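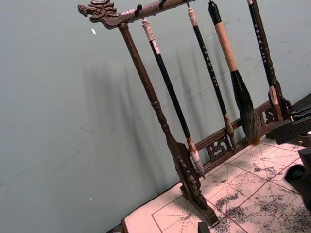
Liscombe Community Arts Centre
Calligraphy Room: Progress Report to the Kapoor Fund
Friday, July 15, 2022

1. Purpose of this report

This report covers the second stage of the grant awarded for the fit-out of the calligraphy room at Liscombe. It sets out the position on equipment, expenditure and enrolments, and notes the matters still to be settled before the final payment falls due in October.

2. Equipment

The brush stand, hanging brushes and practice mat have been received and entered in the centre's register. Dark wood was chosen for the stand in keeping with the older furniture at our Bendurthorpe branch, where the first classes were held. Hanging storage was requested by the tutors, who had found that brushes kept in drawers lost their shape between terms. The stand will remain at the back of the table during classes so that participants on either side can reach it.

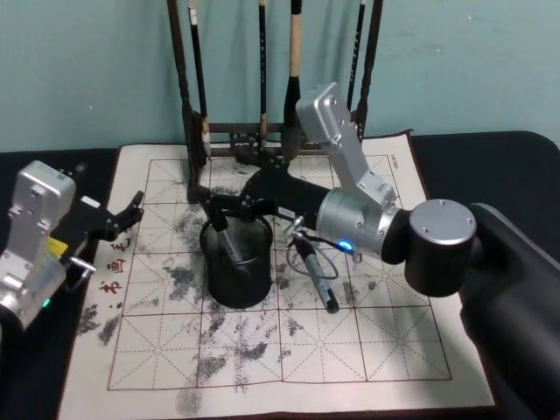

The mats are intended for repeated practice and are shared among groups. Marking of the practice surface has been raised by the tutors, and the centre has agreed to inspect all mats at the end of each term and to replace those on which the grid can no longer be read with ease. Black cloth has been adopted as the standard table covering. Laundering is carried out under the existing Nolero contract at no additional charge to the grant.

3. Expenditure

Expenditure to date is $2,403 against an approved budget of $2,825. The balance is committed to paper, ink and replacement brushes. No transfer between budget lines has been required, and none is sought.

4. Participation

The centre recorded 532 attendances during the reporting period. Evening sessions were full and a waiting list has been opened. Daytime sessions were less well attended, and we propose to move one of them to Saturday morning on a trial basis.
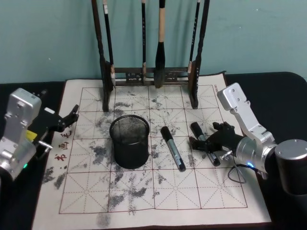 Care of the brushes is now included in the first lesson of every course. Participants are shown how to rinse and reshape the bristles before returning each brush to its place. Brushes are hung with the tip down, the thick brush together with the slimmer ones, and markers are kept apart from them. Tutors check the ferrules at the close of term and report any wear to the office. The written care sheet has been revised to match this practice and will be supplied to Bendurthorpe as well.

5. Outstanding matters

The following remain to be completed:

Purchase of a second brush stand, subject to a revised quotation.
Labelling of the storage cupboard.
Confirmation of the Saturday trial with tutors.

A final report, with receipts, will be submitted in October.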